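Bread and Baking > Techniques > Proofing baskets: does the material matter at all?

Started by plitmont_crumb
Thursday, July 8, 2021

plitmont_crumb wrote:

I keep seeing the claim that a proper cane proofing basket gives you a better crust than a bowl with a towel in it. The usual reason is that the cane "wicks moisture" from the outside of the dough. I've been baking the same plain white sourdough for 4 years and I don't buy it. Has anyone here tested this, or are we all repeating what the label says?

My loaf is 400 grams of flour, overnight in the fridge, baked in a lidded pot. I've used a steel mixing bowl with a floured dish towel for most of that time. Crust is fine. Ears are fine when I score it right and bad when I don't.

Skusby wrote:

You're going to get a lot of people telling you cane is magic. I own two and I like them. The dough comes out with rings on it and my mother-in-law is impressed. As for wicking, the thing is coated in rice flour and sitting in a plastic bag in the refrigerator. Where is the moisture supposed to go?

sturis_rye wrote:

It goes into the cane. That's why you have to dry them out between bakes and why they get moldy if you don't. Skusby, you've answered your own question. If no water went in, there would be nothing to dry.

I bake mostly rye and there's a clear difference for me. Wet rye in a steel bowl with a towel sticks to the towel every single time.

Skusby wrote:

Sticking and crust are two different complaints. I'd believe the sticking one. And a towel takes up water too, so by your logic the towel should win.

Fulgencio Pastor wrote:

Long-time reader, I mostly post in the pizza section. I can add one thing. I don't own a proofing basket of any sort and I've never bought one. I use an ordinary round wicker basket from the housewares aisle, with a linen napkin inside.

It has a fat rim, and the weave all runs in toward one point at the bottom. With the napkin in there you get no pattern on the loaf, only a few creases. I dust the top with flour before it goes in the oven and it looks like bread.
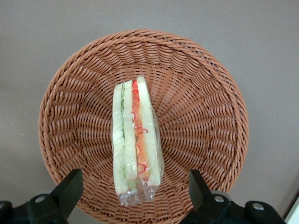
Things I'd check before using a basket that wasn't sold for dough:

1. Smell it. If it smells of varnish or paint, put it back.
2. Run your hand around the inside. Loose ends will catch on the cloth and pull the dough when you turn it out.
3. Look at the depth. A wide shallow basket gives you a wide flat loaf, and then you'll blame your starter.
4. Always line it. I wouldn't put dough straight on a finish I know nothing about.

cantero_oven wrote:

Number 4 is the one people skip. I'd go further and say don't use a colored basket at all unless you know what's on it. A stain can come through damp linen. Maybe it never will, but I'm not saving that much money by finding out.

Fulgencio Pastor wrote:

Fair. Mine is brown and I've had no color on the napkin so far. I can't promise that for anyone else's.

sturis_rye wrote:

So you've got wicker, linen and flour between the dough and the air, and it works. That sounds like the same thing as cane to me. You're proving my side.

plitmont_crumb wrote:

He's proving that a cheap basket and a napkin make a normal loaf. So does my bowl. Nobody has shown me two loaves from one batch, one in each, baked in the same pot at the same heat. I'd like to see that before I spend anything.

Ezequiel Esteban wrote:

I did something close to that last winter. One batch split in half, cane for one and a glass bowl with a towel for the other, both baked at 435 on a stone. Different spots on the stone, so take it for what it's worth. The cane one held its shape a little better when I turned it out. After baking I couldn't tell them apart by eating them. My wife picked the glass bowl one, but she also picked it because it was bigger.

Skusby wrote:

Bigger from the same split? Did you weigh the halves?

Ezequiel Esteban wrote:

I did not weigh the halves.

plitmont_crumb wrote:

Ha. OK. Still the best evidence in this thread.

I'll do it properly this weekend – weighed halves, same pot, one after the other, with the second one staying in the fridge until the first is out. I know that gives the second loaf extra time. If somebody has a better way with only one pot, tell me by Saturday.

cantero_oven wrote:

Do it twice and swap which one goes first. And borrow a cane basket, don't buy one for this.

sturis_rye wrote:

Use some rye or it doesn't count.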